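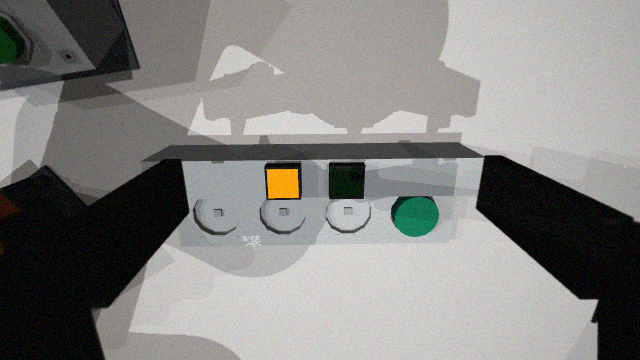 Issue #1565, Page 1 of 1

Rumport Forum > Perception and Control > Harker (simulation)

Box pose estimate slides into the shadow, planner follows it there

rsalcedo
Joined: December
Posts: 30

I have a panel task in Harker. Find the control box, line the gripper up with it, press the green button at the right end. A toddler could do it, and a toddler wouldn't need a config file.

Detection is the stock Narkura segmenter plus a plane fit for the face. Planning is Esteban with default costs. With shadows turned off it goes 100 for 100. With shadows on I get 15 failures per 100, and they all have the same personality. The mask grows upward past the top edge of the box, swallows the long dark strip, then keeps going into the thin band of shadow that runs parallel to it. The plane fit sees a taller box than the one I modeled and tilts the face to make sense of it. Esteban receives this with total confidence and plans a lovely smooth press at a spot on the table.

What I've tried so far:
- lowering the mask threshold (bigger mask, wrong)
- raising the mask threshold (smaller mask, loses the bottom edge of the box, also wrong)
- moving the light (different failures, at a different light)

I'd like to keep the shadows, as the real cell will have them. What are people doing about this?

cayetano_q
Moderator

Your box is light grey on an off-white table and you're surprised the segmenter can't find the bottom edge. I can hardly find it, and I've had coffee.

Quick fix: change the table material. Make it dark. Your 15 becomes zero by lunch.

imanzano

Please don't make the table dark. Then she has a model that works on dark tables, and the first person to wheel in a white bench gets a hole punched in it.

The segmenter is doing what it was asked. It was trained on object masks with soft grey borders, and that arm shadow has a hard edge in the same tones as the side of the box. If I cropped out a square inch near the strip I couldn't tell you which side was hardware.

Stop using the outline. You have a panel with features on it. You have a bright orange-yellow square, which is the most saturated thing on that box apart from the button, and you have the button. Fit to those and let the outline go wherever it wants.

cayetano_q
Moderator

"The first person to wheel in a white bench" is a person you made up to win an argument.

imanzano

He works in my lab. He has wheeled in three.

rsalcedo

Fitting to the features was my first idea and I talked myself out of it. The orange-yellow square is a state indicator. Next to it is the dark green one, and which of them is bright depends on what the box is doing. If I key the pose off the bright one, the box teleports one slot to the right every time the state changes.

The dark one is close to black and has a black rim along the top, so color thresholds either miss it or find it together with the strip above it. I've had it reported as a square, a rectangle, and once as the entire strip.

pcabello

Then use the round fittings. Those don't change state. They're pale on pale, I grant you, but each has a faceted rim with a darker lower edge, and a small grey mark in the middle. Circle fit on the rims, then snap to the known spacing from your CAD. The button closes the row at the right end, so you also know which way round the box is.

I did this on a different panel in Harker. It held up under shadows because a shadow edge crossing a circle only takes out part of the arc. Use something robust for the fit and it shrugs.

One warning. Your fittings are low-poly. A facet count that coarse means the "circle" is a polygon and the center will wobble as the view rotates. Either bump the mesh or accept the wobble. I accepted the wobble and regretted it for a month.

puri_robles

Adding to Patricio's warning: in the render at the top of the thread there's a second device in the upper left with its own partly visible green button. What happens when your detector picks that one?

rsalcedo

It picks that one. I had been filing those under "other."

puri_robles

I'd unfile them. A green blob near the image border with half of it missing should never be a candidate for a press target. The dumb rule is to reject any button whose bounding box touches the border. The less dumb rule is to require the row of fittings to the left of it, in line, before you believe it's yours. The one in the corner hasn't got that in view, so it fails on its own merits.

cayetano_q
Moderator

All of this is a lot of machinery for a box whose pose you already know. It's a simulator. Ask it. Get the pose from Harker, train the press, do perception later.

imanzano

"Do perception later" is carved over the door of every lab that never did perception.

cayetano_q
Moderator

It's also how people get the controller debugged without blaming the camera for it. I'm serious. Right now she has two unknowns in one number. Run the same 100 seeds with ground truth pose and shadows on. If you still get failures, some of those 15 belong to Esteban and no circle fit will help.

rsalcedo

OK, that's a fair test and it's annoying that I hadn't run it. Back in a bit.

rsalcedo

Ground truth pose, shadows on, same seeds. Not clean. Most of the failures vanished but a few hung on, all with the left finger going in low before the press. So an apology is owed to the segmenter for part of it. I won't be making it in writing.

pcabello

Low on the left finger is the approach cost. Esteban's default prefers the shortest joint path and doesn't care which part of the hand leads. On a wide flat box between the fingertips you have very little room at the ends. Raise the clearance weight on the fingertip links only, leave the rest alone. If you raise it globally it will plan a scenic route around the whole table.

Also check what you're running the replanner at. With the default it can still be chasing an old pose when the new one arrives.

rsalcedo

Replanner is at 30 Hz, the camera is slower. So yes, it replans several times on the same stale pose, which I suppose makes it very sure of itself.

imanzano

Gate it on new frames. There's a flag. It's documented in the one place in the Esteban docs you'd never look, under logging.

puri_robles

Back to the mask question, as I don't want it lost. Has anybody trained Narkura with the arm's shadow as its own class? The sim can give you a shadow pass for free. The big grey shape across the table in that view is the robot's, it has arms and blocky ends and it moves whenever the robot does. That makes it about the most predictable nuisance in the image. You know the joint angles and you know the light.

imanzano

I've tried it. Works nicely in Harker and falls apart on hardware, where you don't know the light. The network learns that shadows are crisp, grey and fall in one direction. Ours at work are brown and come from a window.

puri_robles

Which is an argument for randomizing the light. I wouldn't drop the class over it.

imanzano

I randomized it. I got a network that was moderately wrong about all windows.

cayetano_q
Moderator

For the record I'd still make the table dark.

puri_robles

We know, Cayetano.

rsalcedo

Status, for whoever finds this with the same problem:

1. Outline dropped. Pose now comes from a robust circle fit on the round fittings plus the green button, spacing from CAD.
2. Border rule and row rule both in. The upper left device no longer gets any attention.
3. Indicator squares are read after the pose is known, by looking where they ought to be. No more teleporting.
4. Clearance weight up on the fingertip links, replanner gated on new frames.

Shadows on, same seeds: one failure. In that one the shadow boundary just over the button has shifted down and crosses it, the disc splits into two greens, and the fit takes the bigger half. The press lands on the rim of the button. I'm going to try matching on hue only and ignoring brightness.

Does anyone know whether the white scribble near the lower left of the face is meant to be lettering? I was hoping to use it as an anchor and at this resolution it looks like a seagull got to the texture.

pcabello

Texture is downsampled on import unless you tell Harker otherwise. Look for the max size setting on the material. I wouldn't anchor on it though, the fittings give you more.

Hue only will bite you on the dark green square, by the way. Restrict it to the lower row first.

rsalcedo

Restricted. Running the seeds again now, will post the log when it's through.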